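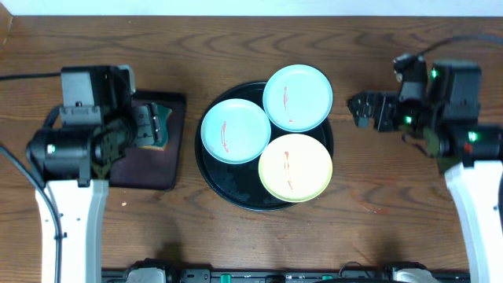
Dish station, Bretgate dining annex: plates with red residue on the round tray, sponge on the side tray.

Tableware and Work Surface Checklist
Inspection 14, December

1. Plates free of food residue — NO. Red marks on all three plates, two blue and one yellow. Wash and reinspect.
2. Soiled plates kept apart from clean stock — YES.
3. Sponge kept off the bare tabletop — YES. Replace every 4 days.
4. Plates fully supported by tray — NO. The upper blue plate extends past the rim. Reposition before carrying.
5. Plate rims checked for chips by touch — YES. None found.
6. Table finish sound — YES. Oil again before spring.

Score: 89. Items 1 and 4 are to be corrected before the next meal service. Return the signed form to the Nomholm office.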